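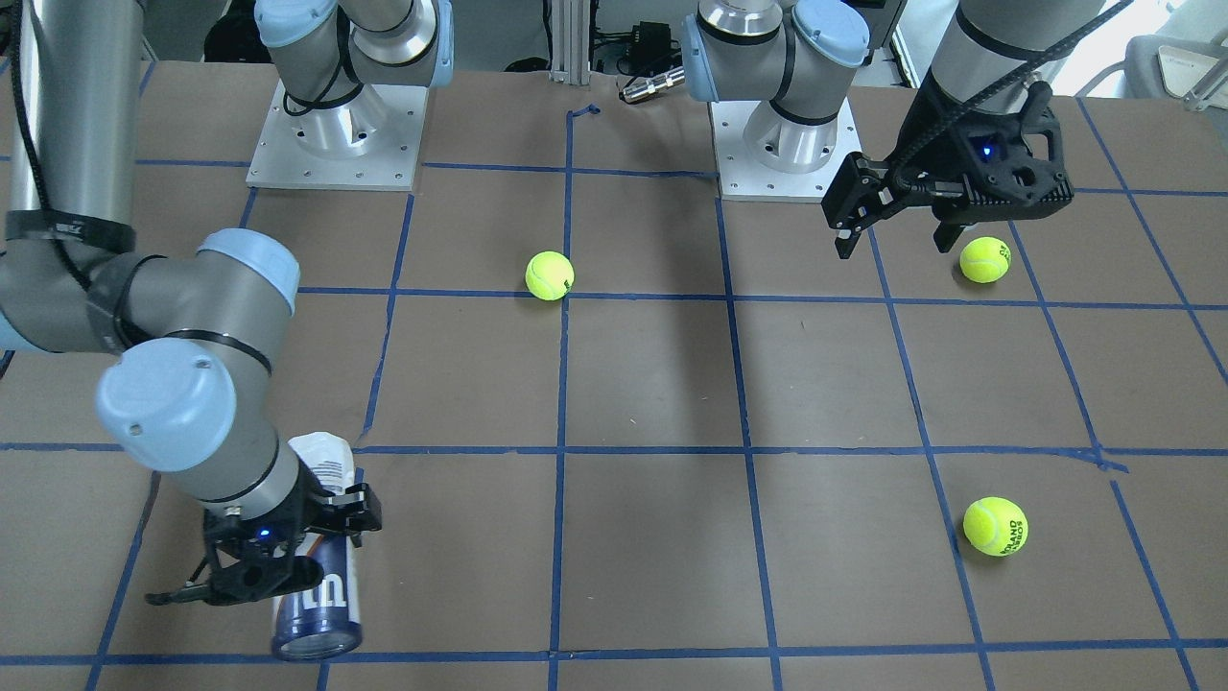 # Zustuto to open indoor tennis room at Prarkbridge in September

**Prarkbridge, 22nd July**

Zustuto has confirmed that its new indoor tennis room at Prarkbridge will open to the public in September. The room occupies the former Wolton drapery building and will offer short-court tennis, beginners' sessions and a programme of table games played with ordinary tennis balls.

The building has stood empty for several years. Work to convert it began last winter and has included a new floor, improved lighting, level access from the street and a separate entrance for school groups. The main hall measures 523 square metres. A smaller side room, to be known as the Zanetti Room, has been set aside for table games and for quieter activities.

## The table games programme

Tennis is usually taught on a full court, and many people who would enjoy the game find a full court difficult to reach or to use. The table games programme has been prepared with those players in mind. It uses large brown boards marked out in squares with blue masking tape, on which yellow-green tennis balls are placed, rolled and collected. Each game ends with the balls being returned to their canister.

Masking tape was chosen for the boards after a trial period at Prarkbridge. It can be lifted and laid again when a different layout is wanted, and the lines can be drawn closer together or further apart to suit the group. Strips are laid by hand, and small kinks and overlapping ends do not affect play. Groups wishing to prepare a board of their own may obtain a printed guide from the reception desk once the room is open.

The programme will be offered in 5 forms:

- Placing games, in which a ball is set down in a named square and must come to rest there
- Rolling games, played from one side of the board to the other
- Collecting games, in which the balls are gathered in an agreed order
- Pair games, with one player on each side of the board
- Free play, without scoring

No previous experience of tennis is needed for any of the games. Players may sit or stand, and the boards can be set at different heights on request.

## Response to the public survey

Zustuto invited residents to comment on its plans for the building earlier this year. A total of 719 replies were received. The most frequent requests were for daytime sessions, for somewhere to sit between games and for equipment that could be borrowed on site. All three have been included in the final arrangements. Balls and rackets will be lent without charge during sessions, and players may also bring their own.

A number of replies raised the question of noise. Sound-absorbing panels have been fitted along the wall shared with neighbouring premises, and evening sessions in the main hall will finish at nine o'clock.

## Booking

The first 100 places on the table games programme will be free. Places will be allocated in the order in which requests are received, and one request may cover up to two players. Schools and day centres are asked to apply separately, using the group form.

Booking for all sessions will open at the end of August, at the Prarkbridge reception desk and by post. A full timetable, together with charges for the main hall, will be published before that date.

**Notes to editors**

Zustuto provides indoor sports rooms for public use. Requests to visit the Prarkbridge building before the opening should be made in writing to the Zustuto press office.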